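Seasonal Records Assistant, Skeretti Fisheries and Wildlife Archive
Posted 1/27/19

We are looking for one patient person to help sort out the written history of the Skeretti hatchery, its ponds, its wardens and its long quarrel with herons. The post is part-time and paid. It runs until the end of July, when the money stops and so, usually, does the lift.

The collection came to us when the old hatchery office at Ellery closed. It fills 200 boxes. According to the transfer list there are 100, and the transfer list was typed by someone who wanted to go home. Inside are stocking ledgers, licence stubs, bait dealers' complaints, warden diaries and a great many letters from anglers about fish that got away, some of them running to several sheets with diagrams.

What you would be doing

Most of the work is reading other people's handwriting and typing up what it says in Resum, our catalogue software. Resum is slow and has opinions about dates. You will learn to live with it, as we have. You would also answer questions from the public, which come in by post and email and are mostly about grandfathers. Now and then someone sends us a photograph of a stuffed pike and asks what it is. It is a pike.

There is some lifting, and one outdoor day a month at the Stareo ponds, matching old survey maps to what is there now. Bring boots. The maps show a footbridge that we have yet to find, and last year's assistant looked for it more keenly than was wise. 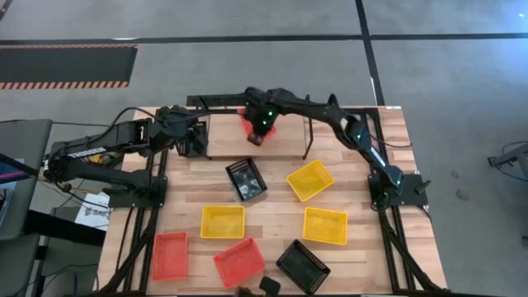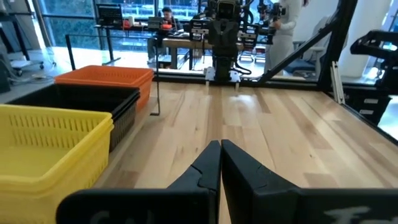
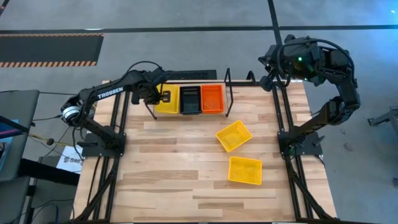 Pale wood strips on all three tabletops.

The diaries are the best thing here, according to Ellery65, who left a comment under last year's notice: I did this job for a season and still think about the warden who wrote down the weather every day for eleven years and mentioned his own wedding once, under "other business". Take a cushion for the reading room chairs. If you get the otter correspondence, read it in order or it makes no sense at all.

We have since bought a cushion.

What we are hoping for

You should be able to read joined-up writing from before the war, or be stubborn enough to learn. Knowing a roach from a rudd would help, though we can teach you that in an afternoon. A degree is fine but won't get you a better chair. We do need someone who will put things back where they found them, and we will ask about this at interview in more than one way.

Pay and hours

The pay is 660 a month before tax, for 5 mornings a week. Travel to the Stareo ponds is paid on top. Tea is provided. Biscuits are a matter for the individual.

How to apply

Send us a letter of no more than two pages, telling us what you have done and why old fish records appeal to you. "I need a job" is a perfectly good answer and we have hired on it before. Please add the name of one person who will speak well of you and is not your mother.

Letters should go to the Records Room, Skeretti Fisheries and Wildlife Archive, or be handed in at the side door. The front door sticks.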